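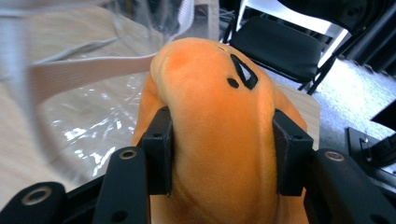 The Afterlife of Soft Toys
April 1, 2024

Most families with children reach a point where the plush toys no longer fit anywhere. They fill the bed first, then the chair, then a bin in the hallway. At the toy exchange in Skernida, the bins arrive full and the sorting starts at a long table by the door.

The exchange opened in November in a former shoe store on Quansah Street. It took in 185 soft toys in its first month and had room on the shelves for 200. Bears and rabbits make up most of what comes in. Bright one-color animals are less common and tend to leave quickly.

Every toy gets a squeeze before anything else. Good stuffing gives under the hand and pushes back. Old stuffing stays flat or has gathered into hard lumps, usually at the neck, where a child has carried the thing for years. A toy with lumps can be opened along a back seam, emptied and filled again. The repair table keeps polyester fill for this, along with curved needles and upholstery thread.

Faces are checked next. Stitched and printed eyes are simple to deal with, and toys that have them can go on the baby shelf if the seams are sound. Plastic eyes are tugged hard. If one moves, both come off and are replaced with black embroidery.

Then comes washing. Short velvety fabric does well in a cold, gentle cycle inside a pillowcase tied at the top. Long fur mats and needs a pet brush while it is still damp. Nothing goes in a hot dryer - the tips of the fibers melt and turn scratchy. Most toys take 2 days to dry on the racks in back, and a thick one can take 4.

Toys that fail are cut up for their fill, and the fabric goes to Pliltason, a workshop in nearby Unent that makes draft stoppers and pet beds.

The exchange works one for one. Bring a clean toy, take a toy. Children do their own choosing, and the process is slow. They squeeze everything on the shelf too, often going back to the first one they picked up.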